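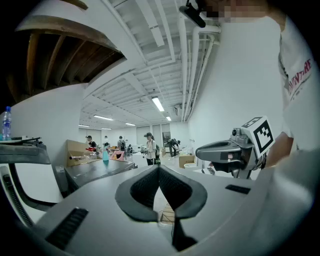 How do we get the left and right grippers onto one clock when neither has a sync cable?

Wave them past each other at the start of every take, slowly, and line up the two streams afterwards on the relative motion. Each gripper sees the other one's marker go by, and the gyro trace gives a second signal to match against. That is the method as of this week. The rest of this entry is how it did.

November, notes from the long room, started 9:40 a.m.

Session name is Treltton-B. Malte set up the takes, Mitali did the processing on Nola. Task is the appliance front: approach, touch a control, back off, go again from a different angle. We picked it because the front is curved and shiny and the old alignment fell apart on it in October.

Old method (clap at the start, match on audio) had a median offset error of 71 ms over the October set. Too much. At that size the fingers close in one stream before they arrive in the other.

New method, same scoring script, 500 takes kept after filtering. Median error 30 ms. Worst takes are the ones where the operator rushed the wave or did it too close to the body. Luzius wants the wave done at arm's length from now on and I agree. I have changed the protocol sheet. 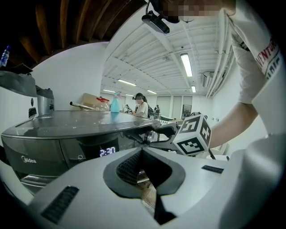
Fig. 2. Approach to the appliance, marker cube on the finger, display at 2:30.

Marker detection dropped out on 1,302 frames in total. Most of the dropouts I looked at were motion blur. A few were the cube turning too far side-on, and for those the second visible face should have carried us, but the solver throws out both faces if one fails the corner check. Mitali is going to split that check so each face is judged separately. Do not rerun the October data until that is in.

Exposure: left it locked. Auto exposure hunts whenever the ceiling lights swing through the top of the view and the corner positions wander with it. Locked is darker on the panels but steadier.

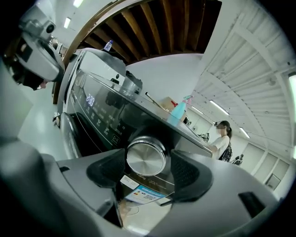

Reflections are still a nuisance. The tracker picks up features in glossy black panels and treats them as fixed, so the pose drifts a little toward the reflection on slow approaches. Ilse suggested masking the panel by hand for a handful of takes to see how much of the drift that accounts for. Worth an afternoon.

To do
- split the face check (Mitali)
- hand masks, slow approaches only (me)
- ask Dörte whether the Wendt mount can hold the cube a bit further forward
- copy raw files to the Onamero drive before anyone clears the cards

Stopped at 4:15 p.m. Offsets file is in the session folder under Malte's initials.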